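Lillby Beverage Station, Set-Up Guide
Section 3: Cups, rack and counter

Read the whole section before you unpack anything. Takes maybe ten minutes, less if the counter is already clear. Urn and water line are in Section 2, do those first.

3.1 What should be in the carton

Wire cup rack, black
Rack feet, rubber, in the small bag
Paper cups in sleeves, Witbridge or Orklow depending on stock
Lids, if ordered
Tray liner
Card with part number 808 (keep it, you need it to reorder feet)

Anything missing, call before you start. Do not swap in feet from an older rack, the holes don't match.

3.2 Placing the rack

1. Wipe the counter. Let it dry all the way.
2. Push the feet onto the rack. Twist, don't hammer.
3. Set the rack down and press on each corner. If it rocks, a foot is only halfway on.
4. Keep it an arm's length from the urn. Steam softens the paper and the cups start sticking together.
5. Leave room in front for a hand to get in. People reach from the front, always, even when the side is wide open.

CAUTION: No rack on top of the urn. No rack on the fridge either, vibration walks it off the edge.

Note: Sink splash counts as wet. If the only free spot is by the sink, put up the splash strip (sold separately, see Section 6).

3.3 Loading the cups

Wash and dry your hands first. Gloves if your site requires them.

1. Open one sleeve at the rim end. Cut the plastic, don't tear it. Torn bits get down between the cups.
2. Slide the stack out in one go, holding it through the plastic.
3. Turn it rims down.
4. Lower it into the rack straight. A leaning stack will jam.
5. Pull the plastic off upward and throw it out now, not later.
6. Load the next stack the same way.
7. Lift the first cup off each stack to test. Should come away alone. If two come, give the stack a gentel twist and try again.

Note: Don't pack the stacks down. They settle on thier own.

Note: Plain and printed cups fit the same rack as long as the size matches. Don't mix sizes in one stack, the small ones wedge inside the big ones and you lose both.

Note: Short stack left over from yesterday goes on top of the new one. Use it up first.

3.4 Taking and checking a cup

Check one cup from each new sleeve before opening the station.

1. Hold it by the sides. Light grip, paper dents easy.
2. Keep fingers out of the inside and off the rim.
3. Look at the rolled rim all the way round. Flat spots or a split seam, toss it.
4. Look at the print. Smears mean the sleeve got damp in storage. Toss the sleeve, check the ones next to it.
5. Cup is fine? Use it for the test pour in Section 4. Don't put it back.

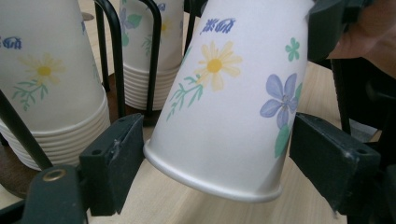

Kadrić, 19 January 2019

Daisy pattern cups, rims down, stacks in the black wire rack. Same loading steps as for plain white. If your site gets a different pattern nothing in this section changes.

3.5 Refilling during the day

Refill when a stack is nearly gone, not when it's empty. Lift off what's left, load the new stack, old cups back on top. Wash hands again, yes every time.

Spare sleeves: closed cabinet, off the floor, away from cleaning products. Paper picks up smells fast, pine cleaner is the worst.

3.6 Cleaning the rack

1. Take all cups out. Put them on a clean tray liner, rims down.
2. Wash rack in warm water, mild soap. No steel wool, it takes the coating off.
3. Rinse, dry with a cloth, then air dry. Water hides where the wires cross.
4. Check the feet. Reload.

CAUTION: Not dishwasher safe. The feet shrink and won't go back on.

3.7 If something's off

Cups stick: damp, or pushed down too hard. Fresh sleeve.
Stack leans: reload it, check rack is level.
Rack slides: wipe feet and counter, grease usually.
Rim crushed: box was stored on its side. Store upright.

Go on to Section 4, Test pour and lids.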